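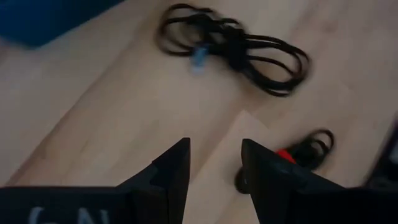 Woher weiß ein Greifer, wann er zudrücken soll?
Er bekommt den Befehl von einem kleinen Computer, und der richtet sich nach dem, was Kamera und Motor ihm melden.

Der Greifer ist die Hand des Roboters. Unserer hat zwei Finger, beide schwarz, und sie laufen nach vorne spitz zu. Mit spitzen Fingern kommt man gut an Dinge heran, die flach auf dem Boden liegen. Zum Beispiel an Kabel.

In der Werkstatt Pamgate bauen Kinder und Erwachsene zusammen an einem Roboter, der beim Aufräumen helfen soll. Er heißt Emska. Emska soll Kabel vom Boden aufheben und in eine Kiste legen. Das klingt leicht. Für einen Roboter ist es eine schwierige Aufgabe.

Warum sind Kabel schwierig?
Ein Bauklotz sieht immer gleich aus, egal wie man ihn hinlegt. Ein Kabel hat jedes Mal eine andere Form. Mal liegt es in Schlaufen übereinander, mal ist es eng aufgewickelt. Ein schwarzes Kabel auf hellem Holzboden ist immerhin gut zu erkennen. Hellblaue oder rote Teile fallen noch mehr auf, und der Computer kann sie sich als Merkpunkt nehmen.

Was sieht der Roboter?
Die Kamera sitzt vorne am Arm, dicht beim Greifer. Darum hat sie die eigenen Finger immer mit im Bild. Das ist praktisch: Der Computer kann vergleichen, wo die Finger sind und wo das Kabel liegt. Wenn sich der Arm schnell bewegt, wird das Bild unscharf. Das kennst du vom Handy, wenn du beim Fotografieren wackelst. Ränder verschwimmen dann, und eine Schlaufe sieht aus wie zwei. Emska fährt deshalb das letzte Stück langsam.

Wie läuft das Greifen ab?
Zuerst sind die Finger offen. Der Arm fährt über das Kabel und senkt sich. Dann zieht ein Motor die Finger zusammen. Spürt der Motor einen Widerstand, hört er auf zu drücken - sonst könnte das Kabel kaputtgehen. Danach hebt der Arm an, und die Kamera prüft, ob der Boden unter den Fingern leer ist.

Klappt das immer?
Nein. Im August haben wir 400 Versuche gemacht. Bei 243 davon landete das Kabel in der Kiste. Bei den anderen rutschte es weg, oder der Greifer schloss sich neben der Schlaufe. Mehr als 50 Mal blieb ein zweites Kabel hängen und kam einfach mit.

Wie wird Emska besser?
Durch Üben. Ein Mensch steuert den Arm mit der Hand und macht vor, wie es geht. Der Computer speichert die Bilder und die Bewegungen. Aus vielen solchen Beispielen lernt er, was bei welchem Bild zu tun ist. Das Programm dafür heißt bei uns Dremgate.

Zum Ausprobieren
Leg ein altes Ladekabel auf den Boden, das in keiner Steckdose steckt. Halte dir ein Auge zu und heb das Kabel mit einer Küchenzange an einer einzigen Schlaufe hoch. Mach das noch einmal, aber schneller. Achte darauf, wann du danebengreifst - meistens passiert es beim Schließen der Zange.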